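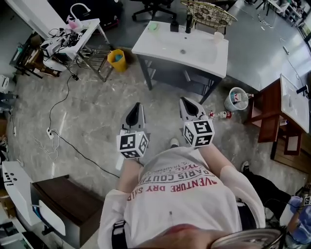 Freestanding vanity on legs, worth it or not?

nev_bunting
Replacing the laundry/powder room basin. The other half wants one of those vanities on legs, white top, dark grey frame, black faucet. Nestus has one for $300 and Bringate has near enough the same thing for $200. I can't see what the extra hundred buys. Has anyone lived with one of these for more than a season?

kettle_t
Had the Bringate for two years. It's a sink. The black finish on the faucet showed every speck of soap by lunchtime and we have hard water, so draw your own conclusions. I would not pay $300 for any of them.

AshwinA
Disagree on the faucet. Ours is matte black and a wipe with a damp cloth sorts it out. My gripe is the top. There's nowhere for a bar of soap to sit except flat on the basin ledge, where it goes to mush. Add a cup and one small bottle and you've used up the whole thing.

bev.parsons
Legs are oversold. The ads say you can mop underneath. You can, on your knees, reaching around the trap. And on a polished grey marble-look floor you'll see every bit of fluff back there from the doorway. We had a closed cupboard for 18 years and I never once thought about what was under it.

oddur_h
Bev, you never thought about it because you couldn't see it. I pulled out a closed cabinet last September and the baseboard behind it was black with mould. With legs I'd have spotted the drip on day one.

bev.parsons
Fair, but a $40 leak alarm would have spotted it too.

nev_bunting
So where does everything go? At the moment it's a small white table beside the basin for the overflow, a wastebasket across the room and a yellow bin for whatever's left. I was told the new vanity would fix the clutter. I don't see how, with no drawers.

kettle_t
It won't. You'll still have the side table. Sort out the cables while you're at it, I don't like anything plugged in that close to a tap. Get an electrician to look at the outlet.

AshwinA
Seconding Trevor on that one. And measure the depth yourself. The Fortin site had ours listed 65 mm shallower than what came out of the box.

nev_bunting
Leaning toward the $200 one and keeping the old faucet. Will the colour of the frame chip?

oddur_h
Mine did at the feet. Touch-up paint, hardly visible.

Contact the moderators | © Udari Home Forums | Back to top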